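Subject: Re: [narkden-suppers] Plates for the December supper

On 2 June 2018, Petkov wrote:

> Lametti wants $117 to rent plates and flatware for the night. I say we pay it and skip the washing up. Paper napkins are fine with me, yellow if we can get them.

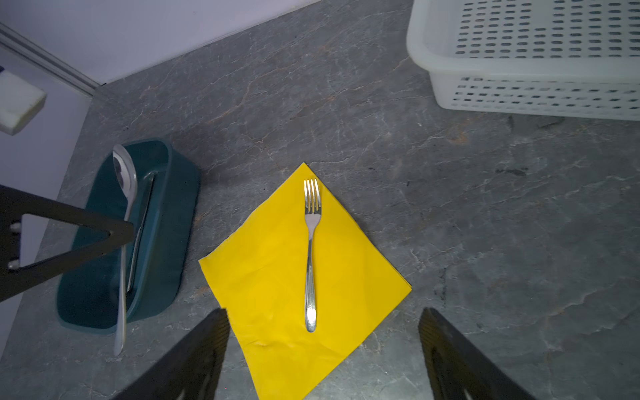

Pillora: I'd rather we used our own. The rental forks came back short last year and we lost the deposit.

I'm with Pillora on this. We have 14 place settings in the hall cupboard and can borrow the rest. Washing up took 2 people less than an hour last time.

If we do rent, Lametti needs the order 7 days ahead, and they don't deliver on Sundays. Please reply to the list by Friday so I can call them either way.

Also, the serving spoons are still missing. Check your kitchens.

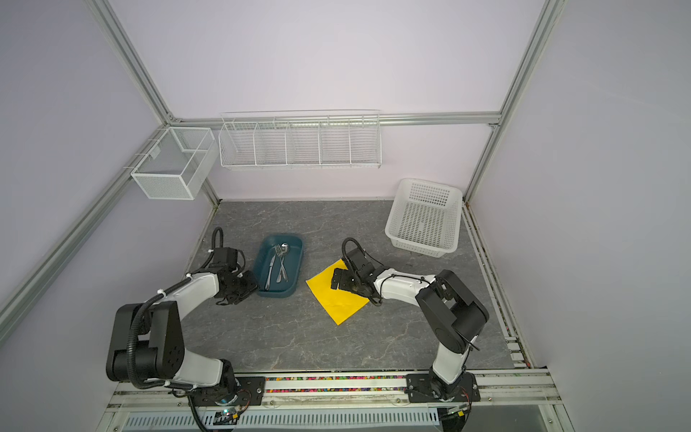 *Marble-patterned top, wire basket on the left.*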